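Lidau Oral History and Recordings Project
Interim progress report to the Nogueira Fund
1 Mar 2019
Prepared by Cremilda Camargo, project lead

Where we are

This report covers the period from the start of the grant in September to the end of February. The grant pays for the transfer, cataloging and public release of the Murnitz tapes, a set of interviews recorded on open-reel tape and cassette with people who worked at the Murnitz textile mill or lived in the company housing next to it. The town library in Lidau has held the tapes since the mill offices closed. Before this project they had a handwritten list and no catalog, and most had not been played in decades.

The collection came to 276 tapes when we unpacked it. The old list gave a lower figure because it counted each interview once, even where it ran over several reels. We have kept the old numbers on the boxes and added our own beside them.

Transfer

We have transferred 200 tapes. That is a little behind the schedule in our application. We lost most of November when the main reel machine developed a fault in the take-up motor and the replacement part took five weeks to arrive. During that time we worked through the cassettes, which go faster but are a smaller part of the collection, so the delay on the reels was only partly made up.

Of the tapes still to do, 18 have sticky coating and need to be baked before they can be played. We do not have the equipment for this in Lidau. We have a quote from Esomel, who handled the test batch in October and returned it in good order, and we plan to send the 18 together in one shipment. The quote is within the contingency line of the budget.

Sound quality varies a lot. The early reels were made by a schoolteacher with a decent microphone and are clear almost all the way through. The later ones were made by several different people, in kitchens for the most part, and there are refrigerators and radios behind the voices. We are making no attempt to clean these up in the preservation copies. For the listening copies we apply a light filter to the worst of the hum and leave it at that.

Cataloging

Every transferred tape now has a basic record: who is speaking, who is asking the questions, the date if known, the length and the condition. Full summaries take longer. A one-hour interview needs most of a working day to summarize properly, and longer when the speaker moves between languages, as many of the older weavers did. We have finished summaries for the earliest group and are partway through the housing interviews.

Place names have been the slowest part. The mill workers had their own names for the streets, the gates and the parts of the river, and these do not match the maps. We now keep a shared list and add to it as names come up. The list has reached four pages and has turned out to be useful in its own right. The school has asked for a copy.

The catalog is kept in a plain spreadsheet for now. It will move into the library's own system in the summer, once the library has finished its upgrade. We have checked the field names with the library so that nothing should need to be typed twice.

Permissions

Few of the original recordings came with signed releases. We are contacting speakers or their families one at a time, by letter first and then by phone. The response has been good. Two families have asked us to keep certain passages closed, and we have agreed to do so. One has asked for the whole interview to be closed for ten years. Where we cannot find anyone, the recording will be available to listen to in the library but will not go online.

I underestimated the time this would take. Many families have moved away from the area, and letters come back. The phone calls are also longer than I planned for, because people want to talk, and often have photographs or papers they would like us to see. We have not taken in any of this material. It is outside the grant, but I am keeping a note of who has what.

Public work

We held a listening evening at the library in January with short extracts from six interviews. The reading room was full and we had to bring in chairs from the children's section. Several people recognized voices, and three speakers we had listed as unknown now have names. A second evening is planned for May, with extracts on the strike and on the flood year.

A trial version of the listening page went up in February with a small group of interviews for which we have full permission. There is no search on it yet, only a list by name. People who tried it asked for larger text and for a way to jump ahead in the longer recordings. Both will be in the next version.

Money

Spending to date is in line with the budget, with two exceptions. Repairs are over by the cost of the motor. Storage is under, since the library's shelving could be used after all and we bought only boxes and labels. The amount not spent on storage is 3707, and we ask the Fund's permission to move it to the permissions work, where it would pay for extra hours between April and July. A revised budget table is attached separately. All other lines remain as approved.

Staffing

There has been no change in staff. The part-time cataloger's contract runs to the end of August, and we expect the summaries to take all of that time. The transfer work is done by one person on three days a week, and I cover the machine on a fourth day when there is a backlog.

Next six months

Transfer of the remaining playable reels should be finished by the end of May. The baked tapes will follow as soon as they come back. Summaries of the housing interviews will be complete by June, and the weaving shed group by August. The move to the library system depends on the library's dates, which have already slipped once, so I would treat that one with some caution.

We need a decision from the Fund on two points: the transfer of the storage money described under Money, and whether the final report may be submitted a month late so that it can include the figures from the public launch. An answer to the first by the end of the month would let us offer the extra hours without a gap.
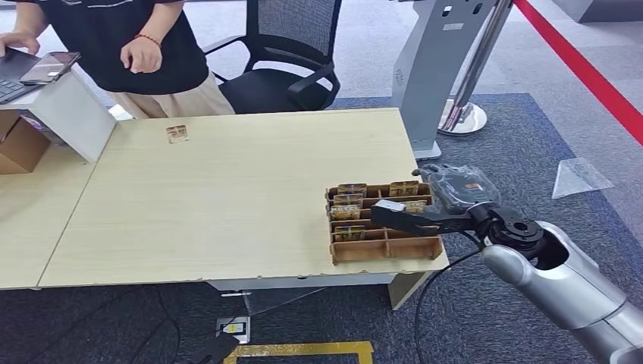
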